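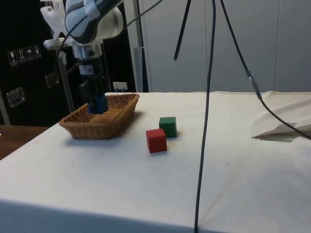

Wicker tray basket for toddler blocks — how do you clean yours?

Posted by Edeltraud Steiner

I've just swapped our big plastic toy box for a shallow wicker basket and I love it! My grandson can see every one of his wooden cubes at once and he puts them back himself, which never happened before. But the weave is already collecting crumbs and fluff. Can I wash it? And do painted cubes mind a damp cloth? The red and green ones get chewed the most.

3 replies

Vibeke Thorlacius

Oh, you'll be so pleased with it, shallow is the way to go! Take it outside, turn it upside down and give it a good tapping, then go over the weave with a dry paintbrush — a cheap 800 g tin of wall paint from Grastlow came with one free and I've used it ever since. After that, a cloth wrung out in warm water with a drop of washing-up liquid. Don't soak it, and let it dry in the shade, or the rim can go out of shape. Same cloth for the cubes, one at a time, and stand them on a towel straight afterwards. If the paint starts flaking, I'd retire that cube while he's still chewing.

Hafstein_mum

Hoover with the soft brush. Done.

Olteck306

Agree with all of that. I also put an old cotton tablecloth under ours at playtime and just shake it out of the back door at teatime. It's stained and I don't care, it saves the table! Mine lives in the Muvden cupboard by the stairs with the blocks still in it.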